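Evaluation of the Fusel two-arm table kit
Project report, second semester
Student: Jozef Verhoeven
Supervisor: Liesbeth Van Dijk

3. Test of the kit

The Fusel kit is sold by Beltdale as a complete set for small laboratories and schools. It contains two arms, the mounting plates, the table frame and the software. Our department received it in June, and my task was to find out if a student without robot experience can build it and work with it. The assembly took me two afternoons. The manual is clear for the frame, but weak for the cables, and I had to ask the supplier twice which cable goes to which joint.
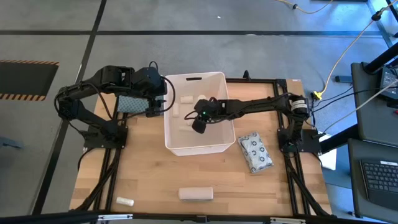
For the test I chose a sorting task with first aid articles, as our partner Vandenberghe packs such goods by hand. I made 316 attempts in total, and 242 of them were accepted as correct by the rules in section 2. Small round articles were the most difficult. A white cylinder that lies close to the wall of the bin leaves little space for the jaw, and the arm must come down from above between the tapered sides. A cloth is easier to take, but it hangs down from the gripper and can touch the arm itself. I also found that the cables need more attention than I expected - they make a wide loop outside the upper links, and I fixed them again after each long session.

The software records every attempt, and this was useful for my analysis. It is less good that the settings are lost when the program is closed. Liesbeth Van Dijk advised me to keep them in a separate file, and I did so for the rest of the project.

The kit costs nearly 2,000 euros. The Jevidmont kit, which I compare in section 4, is cheaper but comes with only one arm and without a frame.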